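Velenard 3.010 — tendedero plegable de pared

Ref. VEL-3010 · En stock · Envío a península y Baleares

Bueno, pues ya lo tenemos otra vez. Los que me escribisteis en julio preguntando cuándo volvía el tendedero de Velenard, perdonad la espera, que el fabricante cambió de almacén y aquello fue un desbarajuste. Ha vuelto con los brazos un poco más gruesos y con el tope de cierre metálico, que era lo que más me pedíais (y con razón, el de plástico antiguo sonaba a juguete).

Os cuento cómo lo veo yo, que lo tengo puesto en casa desde antes de venderlo. Vivo en un piso sin terraza y con un lavadero en el que, si entra la tabla de planchar, salgo yo. Tuve durante años uno de esos tendederos de alas que se quedan en medio del pasillo toda la semana, y acabé tan harta que lo bajé al contenedor con pinzas y todo. Este va atornillado a la pared, se abre en acordeón cuando lo necesitas y, cerrado, sobresale lo que un libro gordo. Me caben una lavadora de ropa de diario y alguna toalla. Las sábanas bajeras, ya os lo digo, no: o las dobláis mucho o las colgáis de una puerta como hace todo el mundo.

Lo fabrican en aluminio lacado en blanco y las varillas no dejan marca en las camisetas, o al menos a mí no me la han dejado. El modelo anterior, el 2.000, era de acero y pesaba bastante más. Todavía me quedan dos unidades sueltas de aquel, por si alguien lo prefiere, a precio de liquidación. Escribidme y os las aparto.

Antes de comprar, mirad bien la pared. Es lo que más dolores de cabeza me da en las devoluciones. En ladrillo o en hormigón va perfecto con los tacos que trae la caja. En pladur hacen falta tacos específicos, que no vienen incluidos, y si podéis coger el montante, mejor que mejor. Fijaos también por dónde pasan los cables y las tuberías: un detector de esos baratos os ahorra un disgusto enorme. Y lejos de los enchufes, por favor, que la ropa gotea y luego vienen los sustos.
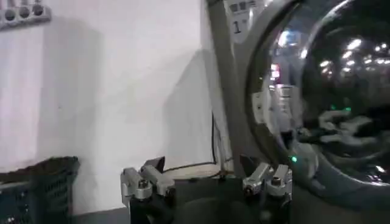

Pared blanca lisa, con regleta y cable a la vista.

Yo lo puse a la altura de los ojos y me arrepentí a la semana, porque los pantalones largos casi barrían el suelo. Subidlo un palmo más de lo que os pida el cuerpo. Si en casa hay alguien bajito, buscad un punto medio, o poned una banqueta cerca y asunto resuelto. Para marcar los agujeros viene una plantilla de cartón dentro de la caja, en el fondo, debajo del separador. ¡No la tiréis con el embalaje! Me han pedido ya unas cuantas de repuesto y tengo que andar haciéndolas yo con la fotocopiadora.

Lo que viene en la caja:
Tendedero montado, cerrado y protegido con espuma
3 soportes de pared
Tacos y tornillos para obra
Plantilla de cartón
Instrucciones (la traducción al castellano es regular, los dibujos se entienden bien)

Colores: blanco o gris piedra. El gris tarda algo más porque lo pido bajo encargo a Teltex, que son los que me lo distribuyen aquí.

Sobre la limpieza, un trapo húmedo y ya está. Nada de estropajo, que el lacado se raya y por ahí no responde la garantía. Si las articulaciones empiezan a chirriar, una gotita de aceite de silicona en cada eje, pasáis un papel y lo dejáis abierto toda la noche antes de volver a colgar nada. Aceite de cocina no — me lo han contado y el olor tarda en irse.

Garantía de 3 años del fabricante. Las varillas y los topes se venden sueltos, preguntad por correo con la referencia a mano.

Suele combinarse con:
Cesto de ropa Oltel, alto, con asas
Barra extensible Belmonte para bañera
Pinzas Oltel de muelle ancho

Opinión de cliente
Alfredo Mangubat, 9 de febrero de 2021
«Lo he puesto en el cuarto de la lavadora, pared de ladrillo. Montaje sencillo, aunque los tornillos que trae me parecieron justos y usé unos más largos que tenía en casa. Va suave y cierra bien. Le quito un punto porque esperaba que fuera un poco más ancho.»

Gracias, Alfredo. Lo de los tornillos ya se lo he pasado al fabricante, a ver si en la próxima tanda los cambian. Y para el ancho, medid siempre con el tendedero abierto, que en la ficha técnica vienen las dos medidas y es fácil mirar la que no es.

¿Dudas? Mandadme una foto de la pared y os digo si lo veo o no lo veo. Contesto yo misma, normalmente por las tardes.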